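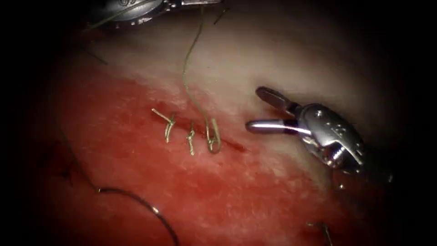 *Three knots in greenish suture along a short incision, with the thread still running up from the one on the right.*

**Interrupted suture**

An interrupted suture is a row of separate stitches, each with its own knot, used to bring the two sides of a cut together. I keep this entry for the Ellstead wiki, and it's the one I get the most mail about, so I've let it grow a bit (sorry, Kane).

## How it works

The needle goes in on one side of the cut and comes out on the other, the thread gets tied, and the ends are trimmed. Then you start over a little farther along. If one stitch fails, its neighbors stay put, and I think that's the main reason people still love it. A running suture uses a single thread for the whole length. It goes a lot faster, but a break anywhere can loosen all of it.

## Knots and tails

Most surgical knots are built from throws, meaning single half-knots stacked on top of each other. A square knot is two throws going opposite ways. The surgeon's knot starts with a doubled throw, so it grips while you get the next one ready — very handy when the edges want to pull apart.

The short ends left after cutting are called tails, or ears if you learned it from Jarrah Merrick like I did. They rarely match. On the left-hand knot in the picture they spread out almost like a Y, and the middle one keeps its tails short, one up and one down. Cut them too close and the knot can slip. Leave them long and they may poke at whatever is next door.

## Thread

Braided thread is made of many fine strands. It bends easily and holds a knot well, though it drags a little going through tissue. Monofilament is one smooth strand that slides beautifully and then tries to untie itself, so it needs extra throws. Some threads dissolve over time and others stay until they're taken out.

Color is mostly there to help you see! Green, violet and blue all stand out against red tissue, and undyed thread can be really hard to find again.

## Spacing

The old rule of thumb is to set stitches as far apart as each one is wide. Kane Tawhiri's practice sheet has 30 stitches on a foam pad, and I filled 3 of those pads before my rows stopped wandering.

## See also

- Running suture
- Mattress suture
- Surgeon's knot
- Needle holder

*Last edited 03/10/2025. Spelling fixes are welcome on the talk page.*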